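Threshold (domestic)

A threshold is the strip of floor, sill or step at the foot of a doorway, marking the change from one floor surface to another. In houses that open directly onto a courtyard, it also serves as the place where outdoor footwear is taken off and left.

Construction

The outer surface is usually concrete, packed earth or paving, and the inner one tile, timber or stone. A raised step keeps surface water from running indoors. A drop of 50 millimeters is common in older houses; newer ones often have a lower lip, which is easier to cross with a wheelchair or cart but holds back less water. Glazed ceramic tile is simple to mop, though it becomes slippery when wet — a mat is therefore laid directly inside the door.

Footwear

Shoes may be left on the ground outside, on the step itself, or on a rack indoors. Slip-on types such as flip-flops and sandals predominate, as they can be removed without sitting down or using the hands. Pairs are set side by side, although where several people share a door single shoes are often displaced.
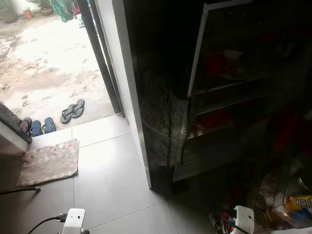 Habits differ between households. In some, a separate pair is reserved for the yard and never worn on the street. In others, one pair serves for both and is rinsed at an outdoor tap.

Doormats

Two kinds are in general use. Scraper mats, made of coir or rubber, are placed outside and remove grit. Absorbent mats, with a soft textile pile, are placed inside and take up moisture from bare feet. The latter need frequent washing. Mats without a backing tend to creep on smooth tile and may catch under an inward-opening door.

See also: Doorstep; Shoe rack; Courtyard house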